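Can a robot arm put away groceries and pick things up off the floor yet?
Asked by Liya Beyene in Home Help – 2 answers

My mother has trouble bending, and most of what I do at her place is low down: pans into the bottom cabinet, dropped pens, mail under the bench. I have seen the Cekar arm listed at 465 a month to rent. Would it do any of this without me standing there?

Answer from Gyu-bin Wang
Partly. I work on test setups for arms like this. Picking a box off an open floor is fine now. Low furniture is harder. The arm has to get its fingers under a rail or beside a leg without hitting either one, and shadows there can throw off its idea of where the floor is.
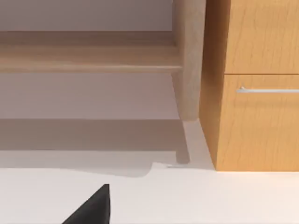 Cabinets with bar handles are easier than knobs, in my experience. Ours opened a drawer in 12 seconds on a good run, then took 40 on the next try with the same drawer. Thin things flat on the floor are the worst – a pen or an envelope, it pushes them along and gives up. I would not leave it alone with your mother yet. Ask for a trial in her rooms before you sign anything.

3 people found this helpful

Answer from Selamawit Moges
we had one for 2 weeks in March and sent it back. get a grabber stick

Comment from Liya Beyene
Thanks both. Does the trial cost extra?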